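The Kitchen Sink

A kitchen sink is a basin with a drain, set into or onto a counter, where you wash dishes, rinse vegetables, fill pots and dump the last inch of coffee. That's the short definition, and I could stop there, but I've been writing entries for the Plodance household pages for a while now and the sink is the one I kept putting off because there's so much to say about it! So let me go through the basics, the materials, what goes on in the thing, and how to keep it decent.

Names and parts

The big part is the basin, or bowl (I'll say basin, so it doesn't get mixed up with the bowls you wash in it). At the bottom is the drain opening, and in the drain opening you usually have a strainer, the little perforated or crosshatched piece that catches rice and onion skins before they go down the pipe. Under that comes the tailpiece and then the trap, a bent section of pipe that always holds some water. The water blocks sewer smells from coming back up into your kitchen. If a sink in a guest room or cabin smells awful after sitting unused, the trap has probably dried out, and running the tap for a minute usually fixes it.

Some sinks have an overflow hole near the top. Bathroom sinks have them more often than kitchen ones do, and I've lived with both kinds. I miss the overflow only when I've walked off and left the water running, so a couple of times a year.

Single or double

People get surprisingly worked up over this. A double sink gives you one side for washing and one for rinsing, and it's how my grandmother's kitchen was set up, with a dishpan in each side on top of that. A single basin gives you room for a roasting pan to lie flat. I grew up with the first and switched to the second when I moved to Lanness, and I'd never go back – my big stockpot fits under the faucet now without me tipping it and soaking my sleeves.

The drawback of a single basin is that everything lands in it together. One cup turns into a cup and a plate, and then you can't drain a pot of noodles without moving half your lunch dishes first. A cheap plastic tub set in one end helps a lot.

Mounting

A drop-in sink (also called top-mount) has a rim that sits on the counter. It's the easiest to put in, and the rim hides a messy cutout. The trouble is the rim itself, which collects crumbs along its edge. An undermount sink is fastened from below, so you can wipe crumbs straight off the counter into the basin, and it's mostly paired with stone or other solid counters because the cut edge is left showing. Farmhouse sinks, also called apron-front, have the front wall of the sink out where the cabinet face would be. They look wonderful and they're heavy, so the cabinet has to be built for it.

Materials

Stainless steel is the one you'll meet most. It doesn't chip, it handles a hot pan, and it gives a little when you drop a glass, so the glass has a fighting chance. Thickness is given in gauge, and the lower the number the thicker the steel, which confuses everybody the first time. Thin ones are loud! Look for rubbery pads or a sprayed coating on the underside, because that's what takes the drumming out of running water.

Enameled cast iron is handsome and quiet and very hard on dropped dishes. Fireclay is similar in looks. Composite sinks, made of stone dust and resin, come in dark colors that show hard water marks something terrible. Copper changes color as it ages, and if you don't like that, don't get copper.

For counters, I'm fond of dark speckled granite next to steel. The flecks hide crumbs (a mixed blessing, I know) and the steel brightens up the black.
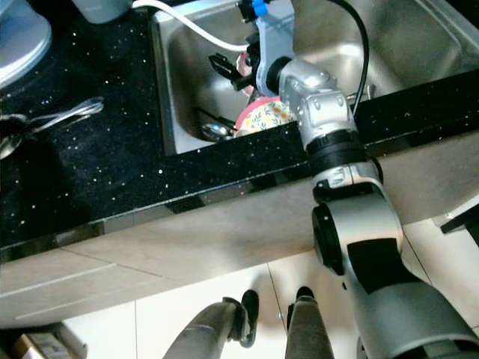
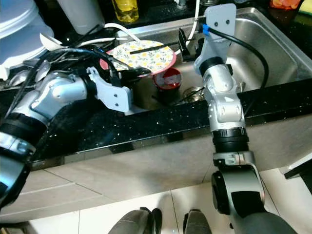 Flowered dishes with pink rims in a steel basin, and a spoon or a chopstick in there with them.

Doing the dishes by hand

The traditional order is glasses first, then silverware, then plates and bowls, then serving dishes, and pots and pans at the very end. The idea is to go from cleanest to greasiest so the water lasts. I follow it maybe half the time, but it does work, and when I skip it I end up with a film on the glasses.

Scrape first. Anything milky or starchy should get a cold rinse before it meets hot water, since heat sets it. Dried oatmeal wants a soak and so does egg. Ten minutes is usually plenty, and an overnight soak is just procrastination with bubbles on it (I say this with love, I do it too).

Decorated china deserves a bit of care. Patterns painted over the glaze can wear away with a rough scrubber, while patterns under the glaze are much tougher. If you run a finger over the design and feel a slight ridge, treat it as overglaze and use a soft cloth. Metal rims of gold or silver stay out of the microwave and, as far as I'm concerned, out of the dishwasher too.

Chopsticks need their own note. Wooden and lacquered ones shouldn't soak, because the finish lifts and the tips go fuzzy. Wash them, rinse them, stand them up to dry. I bought a set of 4 pairs at Ông, the little grocery near me, and ruined two pairs in the first month by leaving them at the bottom of a full basin. The rest are still going strong.

Knives never go in a full sink, ever. You can't see them under suds.

Cleaning the sink itself

Wash it at the end, every time, with the same soap and sponge. For steel, baking soda on a damp cloth, rubbed along the direction of the grain, takes off the gray haze. Rinse, then dry with a towel if you have hard water. Don't use steel wool, which leaves tiny bits behind that rust and make you think the sink is rusting. Bleach left sitting on steel can pit it.

The strainer wants emptying after every load and a real scrub with an old toothbrush once a week. I use a Curner brush with a bent neck for the drain opening, mainly because my toothbrush kept falling in.

Granite around the sink should be wiped with mild soap, no vinegar. If water drops darken the stone, it's time to reseal, and the strip right behind the faucet always goes first.

See also: Dish rack; Dishpan; Drain trap; Faucet; Granite counter.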